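Last updated: July

Hello all,

Right, the half-year report on the Harasym repair café, as promised to Zaid Saliba and everyone at the fund. I'll try to keep it short (I failed last time, sorry Zaid!).

The big news is that we're open every week now. Your grant covered the hall hire up to Christmas and paid for the electrical tester, which Wing-yan Tam has more or less adopted. She's trained two helpers to use it and they're both signed off, so we no longer have to turn lamps and toasters away when she's on holiday. We've spent £2641 so far, mostly on rent, the tester and a frankly boring amount of fuses and glue.

Over 300 things have come through the door since January. Lamps are still top, then clothes, then wooden toys and odd bits of furniture – Jolene Trevaskis has a waiting list for chairs and would love another pair of hands.

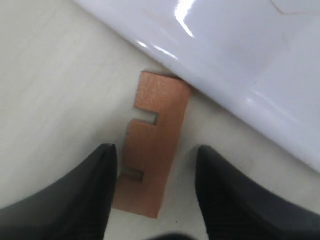

The sewing table has been slower. Ruba Mansour was off for most of the spring and we didn't have anyone who could do zips, so a few people went home disappointed. She's back now and has already cleared the pile of coats, and we've moved her nearer the window so she can see what she's doing.

One thing did go wrong. We'd planned 20 evening sessions for people who work in the day and we've only run a handful, as the hall double-booked us with a choir. Jeferson Bragança has found us a room at the library from 6pm instead. It's smaller, but it's free and it has a kettle!

For the autumn I'd like to move the money we saved on evening hire over to tools for Jolene's bench. Could you let me know if that needs a form, or if an email from you will do? I'll send the receipts with the next claim.

Contact us | © Harasym Repair Café | Back to top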